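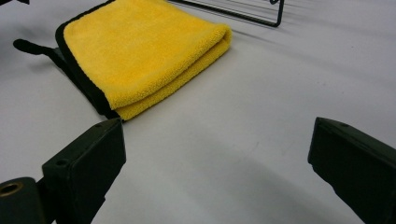

## Setting Up Your Vellirard Score Counter

Before your first round, give yourself ten unhurried minutes at the kitchen table. It's a friendly little gadget, but it does like to be introduced properly!

1. Hold the side button until the screen shows 2 dashes.
2. Type in the starter code, 2747, and press OK.
3. Pick your home course (Darnbridge and Flirkham are already loaded) and enter your handicap.
4. Set the par for each hole, then save - it won't save by itself.

**Note:** The counter remembers 24 rounds. After that the oldest one drops off, so copy down any you're fond of.

**Caution:** Don't change the par settings partway through a round, or your total will start again from zero.
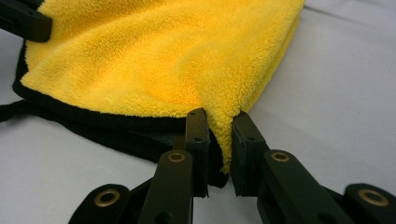 One Flirkham member wrote to us that she'd lost a lovely 89 exactly that way on the last green, and would we please make the warning bigger. We have, and we're sorry about the 89.

5. Press OK twice to return to the start screen.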